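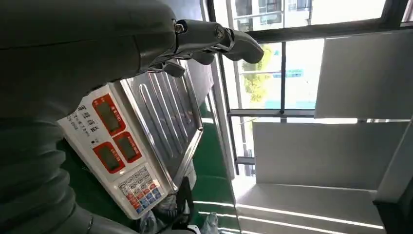 Chair covers and table linen: please order early for July

Dear customers and friends of Keltstead Party Hire,

The summer weddings are filling our calendar, and we want to tell you some changes in how we rent the linen.

From now on, the tablecloths come in two sizes only, for the round table of 10 guests and for the long buffet table. We stopped the middle size. Many people ordered it by mistake and then the cloth was too short on one side, and at the event there is no time to exchange it.

Chair covers can be ordered from 10 pieces up to 500. If you need more than 100, please write to us before you send out your invitations. We share the large stock with our partner in Bustton, and on a busy Saturday both towns want the same ivory color. Sage green and dark blue are easier to get.

A few customers asked if they must wash the linen before returning it. No, please don't wash it. Only shake out the crumbs and the confetti, and put everything back in the bags. Candle wax you can leave as it is. Last year someone tried to remove it with a hot iron, and we had to replace the cloth.

The sashes are now included in the price of the chair cover. Tying them is a separate service. Clodagh Kinsella and her team can come to your hall in the morning and dress all the chairs, and she also shows you the bow styles if you prefer to do it with your family. For the Toft hall she needs the key one day before, as the office there opens late.

Delivery to Gellov is again possible, but on Fridays only. You can collect from our store on any working day.

Thank you for celebrating with us, and we wish you a very nice party!

More from this newsletter
Balloon arches for low ceilings
How many glasses do you need for a toast?
New cake stands in our store

Contact us | © 2026 Keltstead Party Hire | Back to top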